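The Brurnel Datum

The bench mark at Brurnel was cut into the north pier of the old swing bridge, 54 centimetres above the towpath. Kirsten Lapointe found it behind a growth of ivy, scraped it clean with a putty knife and set the staff on it. The listed height was 2,669 millimetres above the Inano gauge zero. She wrote the figure in pencil at the top of the page and left the line beneath it blank.

Dong-geon Hyun had the level on its tripod at the lock cottage. He raised one arm. She held the staff upright by its bubble and waited for him to drop it.

The survey was a closed loop. It began at Brurnel, ran down the towpath to the Femell sluice, crossed by the footbridge and came back along the far bank. A closed loop must return to the height it started from. What is left over is called the misclosure, and for a loop of that length the contract allowed six millimetres.

They closed on 50.

"Booking error," said Hyun. He was eating a boiled egg.

"I've added it twice."

"Then a reading. Somebody read a five for a ten."

She went through the book again on the lid of the instrument case. The backsights less the foresights gave 50 millimetres. The check sums agreed. Each set-up had been read by him and repeated aloud by her, and the repeats were in the book in her square capitals.

They ran the loop a second time after lunch, in the opposite direction. It closed on two.

Hyun looked at this for some time. Two millimetres was a good result. He suggested they submit the afternoon and put the morning down to heat shimmer.

"It was raining in the morning," she said.

The office took the same view as Hyun. The reply said that the second run was within tolerance and that the first should be struck through, initialled and kept. Lapointe struck it through and initialled it. Then she asked for the old books.

They came in March, in a box that had held printer paper. The earliest was signed by a man called Ma, who had levelled the reach every spring for most of his working life. His figures were small and upright. He gave the weather, the state of the sluice and the time of each set-up, and against certain years he had written one further word in the margin, which she took at first for a place name. It was "lifted".

She laid the books out in order on the kitchen floor. In the years marked "lifted", the morning run had failed and the afternoon run had closed. In every one of them the Femell sluice had been opened at noon.
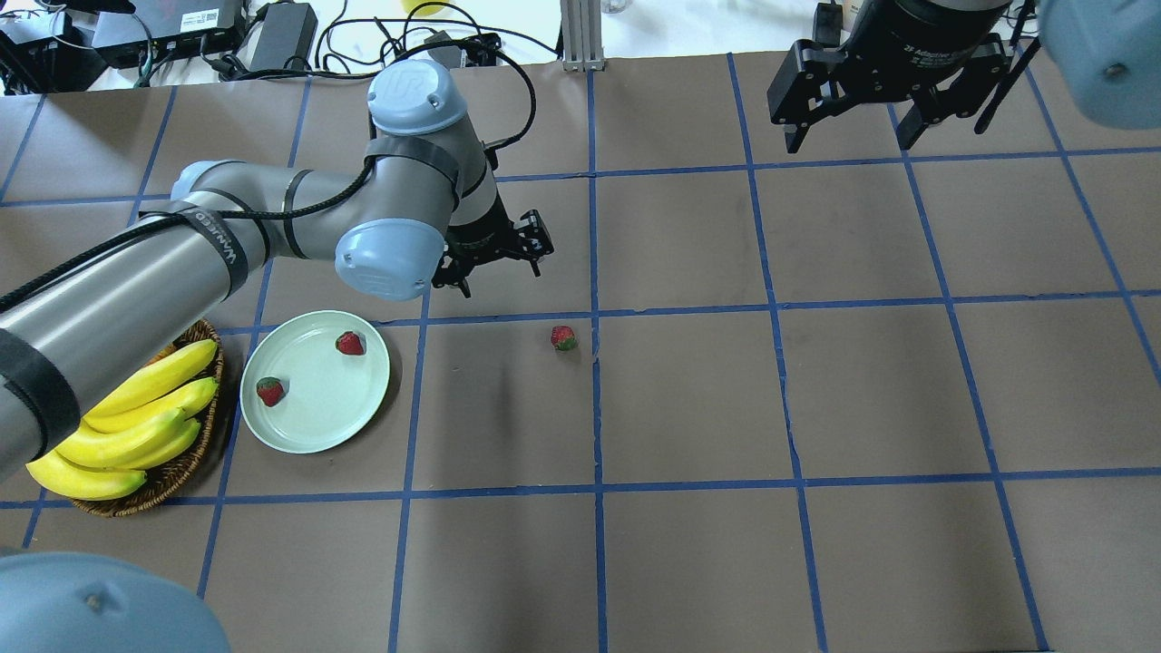
She rang Hyun and read him the dates.

"So the pier moves," he said.

"The pier is on timber piles. If the pound is full, the clay under it swells. They open the sluice, the pound drops, the pier sits down again."

"By 50 millimetres? In an hour?"

"I know."

"Clay doesn't do that."

"Ma thought it did something."

There was a noise of a kettle at his end. He said that clay took weeks, that piles did not float, and that a bridge going up and down by that amount would have torn out its own railings. She agreed with all of it. She asked whether he was free to help, and he asked which day, and whether the department would pay for the fuel.

They went back with two levels and a second staff. Hyun stayed at the lock cottage and sighted on the bench mark. Lapointe set up on the far bank and sighted on it from there. The pound was full. At noon the keeper put his windlass on the spindle and began to wind.

She read the staff every minute and wrote down what she saw. At 173 turns the keeper stopped and lit a cigarette. The water was going through under the footbridge, brown and fast.

Hyun raised one arm from the cottage. She looked through the eyepiece again, booked the reading, and underneath it, in the margin, wrote the word.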